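# Kapitel 7: Greifen, wo es eng wird

Wer bis hierher gekommen ist, hat schon Würfel gestapelt, Schrauben sortiert und vermutlich mindestens einen Becher vom Tisch gefegt. Glückwunsch! Jetzt wird es richtig spannend, denn in diesem Kapitel verlassen wir die freie Tischplatte und gehen mit dem Greifer in ein Gehäuse hinein. Ein ausgedienter Desktop-PC ist dafür ein wunderbares Übungsobjekt: Es gibt feste Wände, Kabel, empfindliche Bauteile, winzige Hebel und Steckplätze, die nur eine einzige Richtung zulassen.

Die Aufgaben stammen aus der Robotik-AG in Kovholm, die Kartini Hartono und Femi Amadi gemeinsam leiten. Ihre Gruppe hat sich ein Schuljahr lang mit der Frage beschäftigt, wie weit man einen Rechner mit einem ferngesteuerten Arm zerlegen und wieder zusammensetzen kann. Im Projektheft stehen am Ende 246 protokollierte Versuche, und wir haben beim Schreiben dieses Kapitels mit großem Vergnügen darin geblättert (manche Randnotizen sind leider nicht druckreif).

## 7.1 Der Arbeitsraum im Gehäuse

Auf dem Tisch denkt man beim Anfahren eines Objekts fast nur an das Objekt. Im Gehäuse muss man den ganzen Greifer mitdenken, also auch Gelenke, Schraubenköpfe und die Platte hinter den Fingern. Die Handgelenkkamera hilft dabei enorm, aber sie verlangt Übung: Der Greifer steht immer groß im Bild und verdeckt gern genau die Stelle, auf die es ankommt.
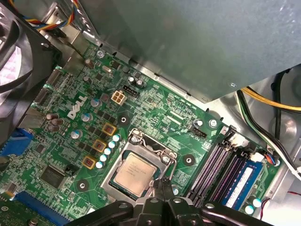

*Abb. 7.1: Greifer am Prozessorsockel. Rechts neben dem Sockel der Anschluss FAN_CPU.*
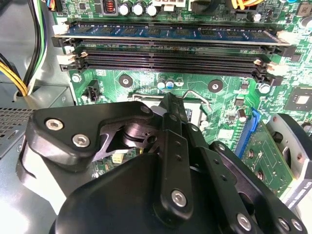
*Abb. 7.2: Greifer über der Hauptplatine, oben ein gestecktes RAM-Modul und drei freie Steckplätze.*

Tatsuya Tsuji aus der zehnten Klasse hat dafür eine Gewohnheit entwickelt, die inzwischen die ganze AG übernommen hat. Vor jeder Abwärtsbewegung hält er an, schwenkt das Handgelenk ein kleines Stück und schaut, wie sich Finger und Hintergrund gegeneinander verschieben. Was nahe ist, wandert im Bild schnell, was weit weg ist, langsam. Das ist Bewegungsparallaxe, und wir werden sie in Abschnitt 7.3 noch ausrechnen!

Für den Anfang reicht es, mit drei Höhen zu arbeiten:

- **Reisehöhe:** oberhalb der Gehäusekante. Nur hier wird seitlich verfahren.
- **Wartehöhe:** knapp über dem höchsten Bauteil im Zielbereich. Hier wird ausgerichtet.
- **Kontakthöhe:** Die Finger berühren das Ziel. Geschwindigkeit auf die kleinste Stufe.

Schreibt euch die drei Werte für euren Aufbau auf, bevor ihr den Arm einschaltet. Netzstecker des PCs ziehen, Erdungsarmband anlegen, eine Hand am Not-Halt.

**Aufgabe 7.1** Fahrt aus der Reisehöhe eine Schraube der Hauptplatine an und haltet auf Wartehöhe. Notiert die Gelenkwinkel und wiederholt die Fahrt aus einer anderen Startposition. Welche Gelenke weichen ab?

**Aufgabe 7.2** Ein RAM-Modul soll aus dem Steckplatz gezogen werden. Überlegt zu zweit, in welcher Reihenfolge Riegel und Modul bewegt werden müssen, und zeichnet den Weg der Fingerspitzen von der Seite.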